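Housekeeping Basics, handout 6 – bed linen

Birdie Castellanos asked me to type up what I rambled through last time, so here are my notes on whites! Grab the hem first, wherever it happens to be, and worry about corners later.

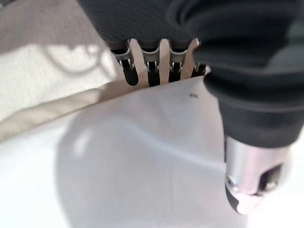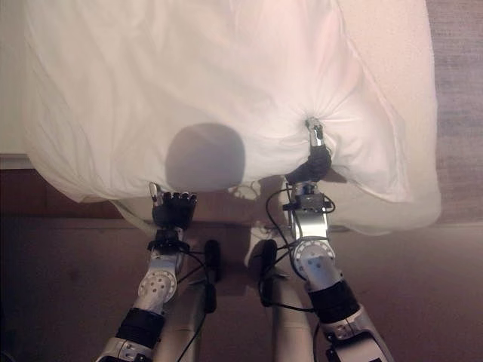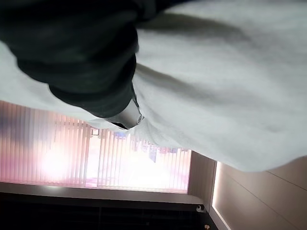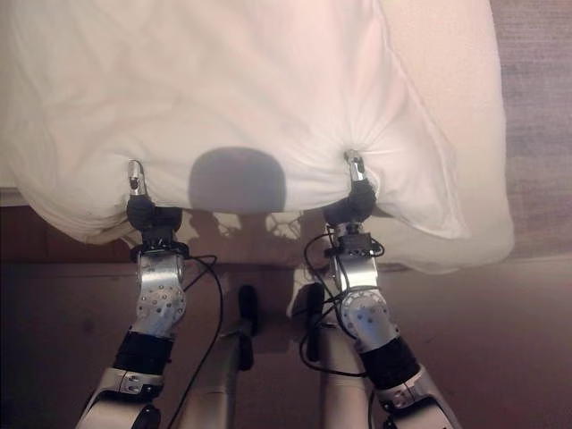

Okay, pillows. I hold mine by the hem and shake it down – twice if it's lumpy – before it goes anywhere near the bed. Smooth big wrinkles with a flat hand, working out from the middle. Room 554 is ours for practice until November, so please bring your own pillowcase.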